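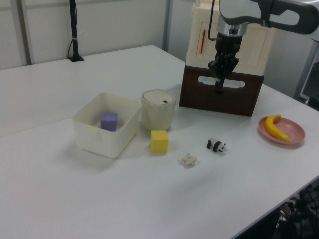
According to Asenia's visitor notes, the tabletop demonstration runs for 16 minutes, so any reply should start from that limit, Cinzia Serra wrote under the original post. The post itself is below, with her comment moved up by the moderators.

Which tasks are worth asking for at a robot open day?
Posted by plarow_tech

We are taking a small group from our packing department to the Asenia open day on 2024-06-16. The arm works at a white table with cubes, an open bin and a plate with a toy banana on it. Visitors may request a task. Our interest is in mixed small goods, mostly rigid. What should we ask to see, and what should we write down? None of us has a background in robotics.

Cinzia Serra
Ask for one task several times before you ask for a second one. A single pick tells you very little. Cube into bin is a reasonable baseline: flat parallel faces and a wide opening. Then have the same cube turned by 45 degrees, and then placed close to the bin wall, where the fingers have less clearance.

After that, move to a shape without flat sides. The banana is suitable, as the grip point has to be chosen along a curve. Record the start position, the number of attempts and whether a person stepped in between attempts. Cycle time matters less at this stage – demonstration speeds are often reduced when visitors are present.

Ask also how the task was taught. If it was learned from recorded runs, find out how many, and whether the objects were the same ones. At the Romholm day in April we were told 3,000 runs for one task, of which 389 had been discarded. The second figure was the more useful to us.

amato_k
Went to one of these last year. Get there early, the front row fills up. The car park is round the back.

Romholm_lines
Agree with Cinzia on repeats. I would add one thing: ask for something thin or soft, such as a crumpled piece of paper. Rigid cubes flatter any two-finger gripper. If your goods include bags or sachets, take a few with you and ask at the desk whether they can go on the table. Some sites refuse for insurance reasons, so email first.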